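About > Who We Are > How We Work

Skelow is a small translation school and office. We teach people to translate manuals, contracts and letters, and we take on paid work of the same kind. If you have read a few of these pages before, you will be expecting a paragraph about passion. We don't have one. Most of what we translate is warranty terms.

Nele Brandes started the school after six years at Onent, a larger agency, where she checked other people's drafts. She left because she didn't believe the speed figures the agency was giving its clients, and she didn't believe the quality scores either. A score of 98 percent sounds fine until you ask which two percent was wrong, and whether it was the part that says which wire to cut first. She still asks this of every sample that comes in, including her own.

Detlef Grube teaches the contract course. He came to us from Zidel, a shipping insurer, and was hired after telling Nele at the interview that our sample lesson had two errors in it. It had three.

The beginners' course runs for 13 weeks, with one evening class a week and a fair amount of homework. We take 34 students a year and we do not plan to take more. People tell us we could grow by putting the lessons on video. Maybe so. We tried it one March with a recorded version of the first unit, and the homework that came back was worse than anything we had seen from a classroom group. Perhaps the videos were bad. We are not convinced the format had nothing to do with it. 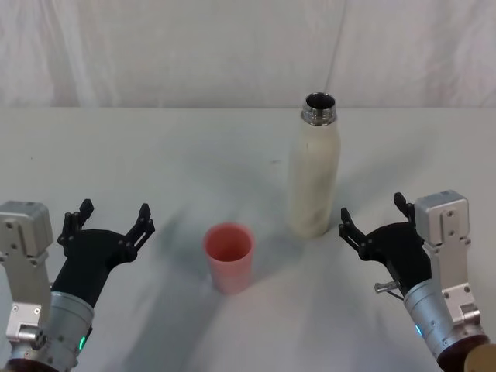 Students also ask whether software will do all of this in a few years. We use software. It is good at catching a number that was typed wrong and poor at knowing that a customer in one country will read "should" as an order and a customer in another will read it as a suggestion. Anyone who promises you a safe career in translation is guessing, and so is anyone who says the work is finished. We would sooner you came to a trial class and looked at the kind of text we handle before paying us anything.

On certificates: ours says that you attended and passed our exam. It is not a state license and we wish other schools would be plainer about theirs. Some employers care about it and plenty don't.

For paid work, we quote by the page after reading the document. The Matei word list, our in-house glossary, now has 809 entries, and each one has been argued over at least once. Clients may ask to see the entries that affect their text. Few do, which we think is a mistake.

We don't post reviews on this page. We would be the ones choosing them.

Contact Skelow | © Skelow 2019 | Back to top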